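Home | News | What's On | Newsletter | Join Us | Contact

Notes from the Garden Table
30/05/2019
By the newsletter editor, Totum Community Garden

Well, the cold has properly arrived, and I hope you are all keeping your toes warm. I've been meaning to write something longer about the autumn planting ever since April, when we had that lovely run of mild mornings and half the membership turned up in short sleeves, and now here we are with frost on the hose reels and I still haven't done it. So make yourself a cuppa, because I do tend to go on a bit.

The big news is the garlic. We put in 12 rows this year along the Siqueira Lane fence, where the tomatoes were, and every one of them is up and looking very cheerful. Last year we planted far too late and the bulbs came out the size of marbles (they tasted fine, but peeling them was nobody's favourite job). This time the beds had a good feed of compost in March, a rest, and then a layer of pea straw once the shoots were a finger high. If you have garlic at home, please go easy on the water over winter. The ground holds plenty at this time of year, and soggy feet will rot a bulb faster than anything.

The broad beans are a different story. Something has been nibbling them at ground level, and after a fair bit of crawling about with a torch we've settled on slugs as the main suspects. We have put out saucers of beer along the bottom bed and laid a few old boards down for them to hide beneath, which makes them easier to collect in the morning. If you are on the roster, would you mind lifting the boards when you arrive and dealing with whatever you find? Gloves are in the blue tub by the tap. Please put them back in the blue tub by the tap! We lost two pairs over Easter and I found one of them in the worm farm.

Speaking of worms, they are slowing down in the cold and don't need nearly so much to eat. A couple of handfuls of scraps at a time is plenty. No onion, no orange peel, and please, no more whole pumpkins. It was a generous thought, whoever it was, but it took a long while to break down and we now have pumpkin seedlings coming up in places I didn't know we had soil.

Our trip to the open gardens at Trollusia was a real treat, and thank you to everyone who came along in spite of the forecast. It rained on the way there and it rained on the way home, but we had four dry hours in the middle and made the most of them. I was very taken with the way they edge their paths in low thyme, so you brush against it as you go past and the smell comes up – I've been thinking about it ever since, and I'd love to try it beside our main path if we can find a variety that will put up with the wheelbarrows. Several of us came home with cuttings wrapped in damp newspaper, and most of the salvias seem to have taken. The scones in the tea room were excellent too, and I say that as someone who is fussy about scones.

It always surprises me how much I miss flowers at this end of the year. The dahlias have been lifted and are asleep in their boxes, the last of the zinnias went on the compost, and apart from a few brave calendulas there isn't a lot to pick. I don't mind a bunch of artificial ones to get through the gap, and a bit of yellow does wonders on a grey afternoon. Sunflowers especially! We'll be sowing the real thing in spring along the north fence, the tall sort and a shorter branching one that is better for picking, so if you saved seed from your own plants this year, please keep a pinch aside for us in a labelled envelope. 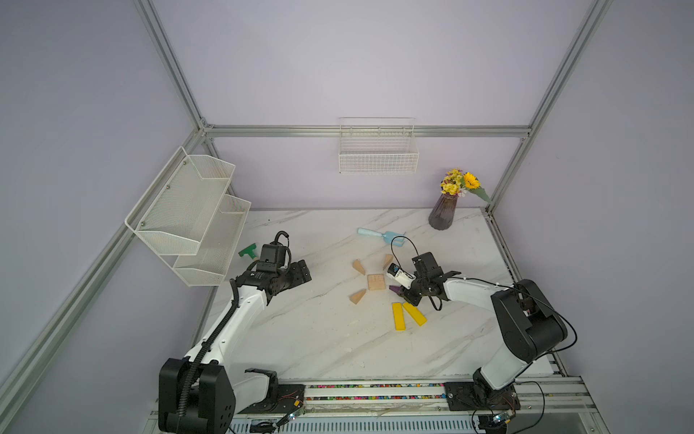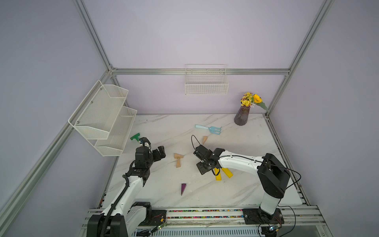 Winter seed swap

Our seed swap will be held in the Votus Hall, in the small room at the back with the good heater. Bring whatever you have, in any quantity, with the name and the year written on the packet. If you don't know the variety, a short note about it is just as useful – "tall red lettuce, slow to bolt, from Mum's neighbour" tells me nearly everything I'd want to know. New gardeners who have nothing to swap yet are very welcome to come along and take some home.

We're short of kale, coriander and any sort of climbing pea. We are not short of parsley. Soup will be on from midday, and if you could bring your own mug it saves a great deal of washing up.

Contact: use the form on our Contact page | © 2019 Totum Community Garden | Back to top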